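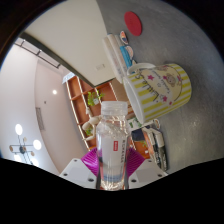 Seit October – so heißt bei uns im Haus die lange Liste mit allem, was man »irgendwann im Oktober« erledigen wollte – steht da der Satz: den großen Tisch aufräumen. Jetzt bin ich endlich drangegangen, und natürlich habe ich an der leichtesten Stelle angefangen, beim Trinkzeug. Der gelb-weiß gestreifte Becher mit dem kleinen Bärengesicht lag auf der Seite, der rote Untersetzer ein Stück weiter, und dazu die durchsichtige Wasserflasche mit dem weißen Schraubdeckel. Den Becher habe ich vor Jahren von Fotini Giannakopoulos bekommen, er ist viel zu klein für meinen Morgenkaffee und ich gebe ihn trotzdem nicht her!

Danach kamen die Bücher, und da wurde es zäh. Ich gehöre leider zu den Leuten, die beim Sortieren zu lesen anfangen. Einen Band mit 1176 Seiten habe ich zum dritten Mal auf Seite 4 aufgeschlagen und wieder zugeklappt (er bleibt, ich gebe nicht auf). Meine Regel war diesmal ganz simpel: Was ich im letzten Jahr nicht in der Hand hatte, kommt in die Kiste für den Tauschschrank in Jusholm. Für Schachteln und Kartons gilt dasselbe, nur strenger. Da bin ich nämlich schlimm, ich hebe jede hübsche Verpackung auf.
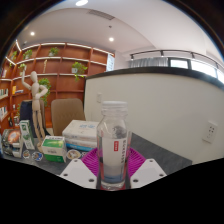
Flasche vorn, links dahinter der Stapel und die grün-weißen Schachteln.

Oluwaseun Ibrahim hat mir nach dem letzten Rundbrief geschrieben, er stelle grundsätzlich nichts Trinkbares neben Bücher, seit ihm einmal ein Glas Saft über den Atlas gelaufen ist. Kann ich verstehen. Ich habe mir angewöhnt, nur noch Flaschen mit Schraubdeckel an den Tisch zu lassen – und die Untersetzer bleiben liegen, auch wenn gerade nichts draufsteht. Die roten mag ich am liebsten, man findet sie auch unter Papier sofort wieder. 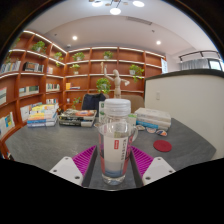

Bücherstapel links und rechts, dazwischen die Flasche, daneben der dunkelrote Untersetzer.

Ganz fertig bin ich noch lange nicht. Die hohen Stapel will ich nach Größe umschichten, die breiten Bände nach unten, weil mir sonst alles ins Rutschen kommt, sobald ich etwas aus der Mitte ziehe. Und für den Kleinkram suche ich noch eine flache Schale, gern gebraucht. Wer eine übrig hat, meldet sich bitte bei mir, ich bringe im Tausch Bücher mit!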